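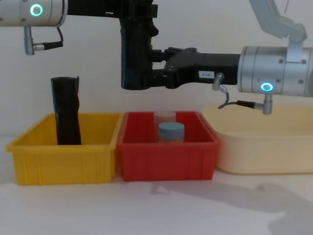

Week 6: Why towns grow where rivers get shallow

Home | Syllabus | Readings | Week 5 | Week 7

Okay, fords! I love this topic, so stop me if I run over. Before bridges, people crossed where they could wade, and wherever folks wait around, somebody sells them lunch. Tisside started that way, and by the time it got a market it had roughly 3,000 people.

Flemen is the odd one. It had a better ford, only 35 miles upriver, and stayed tiny. I blame the floods (the reading blames the tolls, so come ready to argue with me).

For next time: read chapter 2, skip the part on Duvov, and look hard at the map on page 233. Bring a pencil, we're drawing on it.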